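Mesh Bath Sponges: Rinsing, Drying and Clearing the Counter
Household notes, Mariann Medve

A nylon mesh sponge holds water in its inner folds long after the outer layers feel dry. Rinse it under running water until no suds come out, squeeze it, shake it 11 times, and set it on a plate while you clear the rest of the counter.

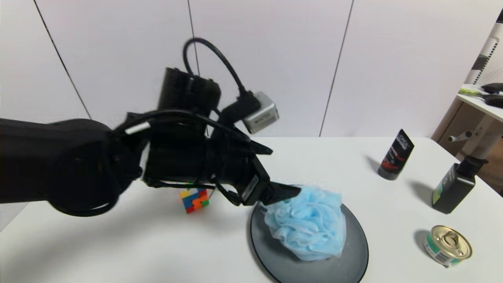

Work on one category at a time. Bottles go back upright with caps closed. Tins get wiped inside and out. Toys and puzzles that have drifted into the bathroom go in a bin by the door. The plate is for sorting only; for drying, hang the sponge by its cord with air on all sides.

Wipe a white top last, with a damp microfiber cloth, in overlapping straight passes. Dust shows on white once the surface dries, so check it again under a low side light. The Larlow cloths leave less lint than the Dudás ones.

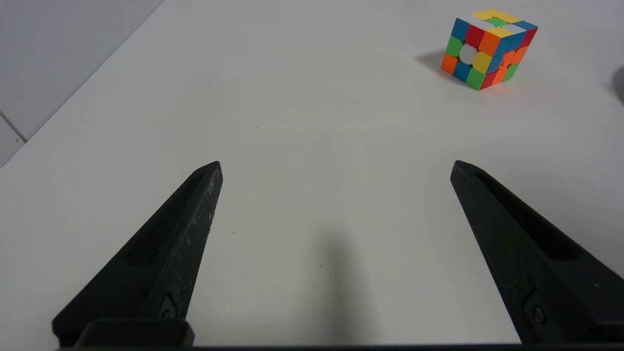
How long should a mesh sponge dry before it goes in a closed drawer?
Allow 72 hours in an unheated bathroom. With a fan running, 11 hours is enough. Press the center between two fingers first; if it feels cool, leave it hanging.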